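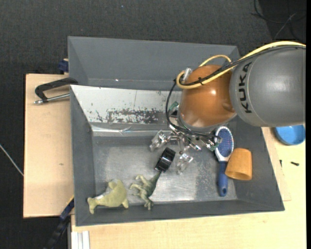 KUKA arm and gray bin.

3 shares | 2 comments

Clerkside Staffing Partners
Leadership Development Working Group
Minutes of the meeting held 29 May 2023

Chair: Kyung-hwa Byun
Minutes: Nipon Thongsuk
Also attending: branch managers (north, harbor and downtown), payroll lead, head of recruiting, outside facilitator for the Vemness program
Apologies: head of legal

Previous minutes

Approved with one correction. Under "Branch manager coaching" the word "mandatory" is replaced with "expected". The payroll lead asked that the difference be written into the program guide, as it affects whether coaching hours are coded as training or as regular time. Agreed.

Matters arising

The coding of coaching hours in Etura has been changed. Hours booked before the change remain under the old code and will not be moved. Reports that cross the change date must be run twice and added by hand until the vendor supplies a combined view. No date has been given for that.

The quiet room at the harbor branch is still being used for file storage. The harbor manager will have the boxes moved to the basement before the June meeting.

Vemness program - results of the first cycle

The facilitator presented the results. The program was offered to 131 employees at the start of the cycle. Of these, 79 finished the core modules, meaning the opening self-review, the weekly planning block and the closing talk with a manager. The optional journaling module had a much lower finish rate, and the facilitator did not recommend reading anything into the scores for that module.

Self-rated focus at the start of the workday went up between the opening and closing surveys. Self-rated workload did not change. The head of recruiting noted that the closing survey went out during a slow stretch for placements and asked whether the focus scores would hold in a busy month. The facilitator said the survey design cannot separate the two effects. A repeat of the survey, with no program content attached, was suggested for the fall.

The downtown manager reported that the weekly planning block was the part her staff kept using after the cycle ended. Several had moved it from the first hour of the week to the last hour of the week before. The guide is silent on this. The group agreed that the block may be placed at either end of the week, as long as it stays in the same place for the whole cycle.

The north manager raised the wording of the opening self-review. Some staff read the question "What do you want to be known for?" as a performance question and wrote answers meant for their manager. The form does not say who will see it. The facilitator confirmed that managers see only the closing summary. The form will carry a line saying so, placed above the first question.

Decision: a second cycle will run with the same core modules. Journaling stays optional and will be left out of the finish rate.

Founder talks

The chair summarized the talk given by the founder of Nilsuwan, a client of the downtown branch. The talk covered the first years of the business, hiring from personal contacts, and the point at which she stopped approving every purchase herself. Written feedback was favorable. The most common request was for more time on the part about handing over decisions, which had been cut short to allow for questions.

The group discussed whether talks should be recorded. Points made:
- Speakers may be less direct about early mistakes if a recording is kept.
- Staff on client sites cannot attend in person and now receive only a written summary.
- Storage and access would need an owner. Payroll does not want it.

Decision: audio only, with the speaker's written consent, kept for one cycle and then deleted. The recruiting office will own the files. The talk format changes to a shorter opening and a fixed question period, with the question period not to be shortened if the talk runs over.

The chair will ask the Nilsuwan founder whether she would return for a follow-up on delegation. If she declines, the slot will be used for an internal panel of the branch managers.

Morning meeting length

The harbor manager tabled a paper on the daily morning meeting. The meeting was set up as a short check-in and has grown at all branches. The paper proposes a fixed order: open shifts, client changes, staff concerns, close. General announcements would move to a written notice.

The north manager supported the fixed order but not the removal of announcements - her branch has staff who do not read the notice until the end of the day. The head of recruiting asked that staff concerns come first, as this item is dropped whenever time runs short. After discussion the order was changed to staff concerns, open shifts, client changes, close. Each branch may add announcements at the end if the meeting is still within its time.

Decision: trial at harbor and downtown. North will continue as now and serve as the comparison. The managers will log start and finish times in Etura under the meeting code, with no notes field.

Manager time off

The payroll lead reported that unused leave among branch managers is higher than among any other group of staff. The figures were given verbally and are not attached. The chair stated that she had carried over leave herself and would book hers before the next meeting. The branch managers were asked to name a deputy for each planned absence and to enter the name in the shared calendar at the time of booking.

The downtown manager asked whether a deputy receives the acting rate for absences shorter than a full week. The policy does not cover this. Referred to the head of legal.

Actions

Kyung-hwa Byun - contact the Nilsuwan founder about a follow-up talk; book own leave.
Nipon Thongsuk - correct the previous minutes; circulate the consent form for audio recording.
Facilitator - revise the self-review form and the planning block section of the guide.
Payroll lead - confirm the meeting code in Etura; ask the vendor again about the combined report.
Harbor manager - clear the quiet room; start the morning meeting trial.
Downtown manager - start the morning meeting trial.
Head of legal - advise on the acting rate for short absences.

Any other business

The head of recruiting asked that papers be sent out with enough time to read them. The morning meeting paper arrived the evening before. Noted.

Next meeting

June, harbor branch, date to be confirmed by the chair.

2 comments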